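Home | Issues | Submit | About

3.2 Reviewers and the uncanny

Strobel claims that reviewers of ghost novels steer readers toward class. We doubt it. His sample is 17 reviews, most of them from one magazine.

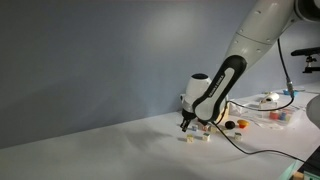
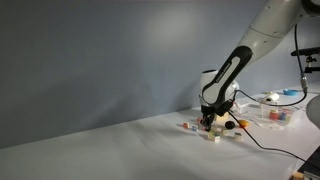
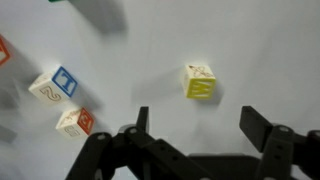
Figure 4. A robot arm at a white tabletop (first two panels) and alphabet blocks on a white surface (last panel).

We reread 587 notices in the Brovwood archive. Only 66 mention class at all - and mostly in passing. That is thin support for a theory of reading.

2 comments | Share
Back to top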